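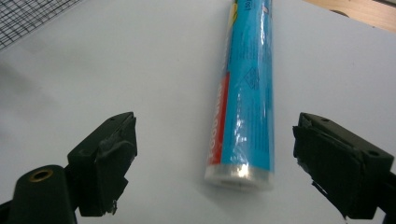
How long should a household keep its water and rates notices after they have been paid?

Five years is the period I have adopted, counted from the date of payment and applied to every notice whether or not it was ever queried.

The question came up in June 2023, when I undertook to put the household papers at our Naltolgate address in order. There were 1,246 sheets in the study cupboard, according to the document scanner, and a good share of them were duplicates. Notices had been filed by the colour of the letterhead, a system inherited from the previous decade and understood by one member of the family only.

The arrangement now in force is as follows. Each financial year has its own manila folder, opened in July and closed the following winter once the last quarterly account has been settled. Rates, water and electricity are kept together in order of payment. Insurance policies are held separately, as they renew on dates of their own and are consulted far more often. Warranties stay with the relevant instruction booklet until the appliance leaves the house.

Correspondence concerning the property at Wusia has been treated differently. My cousin, Shanthi Haque, holds the title documents and the survey plan, and I retain copies. We agreed that nothing relating to the boundary would be discarded by either party without written notice to the other. An email is sufficient for this purpose. The survey is 25 years old and remains the only record of where the original fence stood — the present one was moved when the driveway was widened.

Disposal is carried out once a year. Papers bearing an account number or a signature are shredded, and the remainder goes into the kerbside recycling. I had considered scanning everything and keeping no paper at all, but two of the older receipts had faded to the point where the scan was less legible than the original, and both have been retained.

Bank statements have yet to be dealt with. They occupy 2 archive boxes in the garage, and I have not determined whether those issued before we moved to Naltolgate need to be kept. I propose to go through the first box over the school holidays and will record the outcome on this page.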